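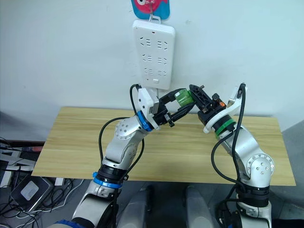 Salamatu Garba wrote:
I'd still put a power strip under the tabletop. On the wall it's the first thing you see when you sit down, and then you spend the winter noticing it isn't level.

Selim Dursun wrote:
Under the top is fine if you enjoy crawling. I had a Rilis strip screwed under my bench and plugged things in by feel for 4 years. White strip, white wall, light wood table — I can live with looking at that. My knees have no complaints either.

Pirjo Saarela wrote:
Wall for me too, but how high? Mine is about 6 inches over the table and every plug with a fat adapter on it hangs down into my pencils. I'd go higher if I hadn't already made two sets of holes.

Selim Dursun wrote:
Pirjo, measure from the bottom of your fattest adapter. Leave yourself a hand's width under that. Then fill the old holes and tell people the wall came that way.

Nicanor Moya wrote:
Keyhole slots are the work of a sadist. Tape a strip of paper across the back, poke the slots through with a pencil, tape the paper to the wall and drill through the marks. Took me 5 minutes after an entire afternoon of doing it the other way.

Salamatu Garba wrote:
Or sticky pads, if you rent.

Nicanor Moya wrote:
Sticky pads! Mine let go at 3 in the morning. I thought we were being burgled by someone very clumsy. Never again on painted drywall.

Salamatu Garba wrote:
Did you clean the wall first?

Nicanor Moya wrote:
I looked at it and it seemed clean.

Paavo Oksanen wrote:
Screws, then, I can patch a hole. Still not moving it under the table, sorry Salamatu. Does anybody have a decent way to bring the strip's own cord down to the outlet? The Tehrani channel I bought in April is beige. The listing said white.

Pirjo Saarela wrote:
Paint it. Or paint the wall beige.

30 comments · 4 shares

Contact the moderators | Back to top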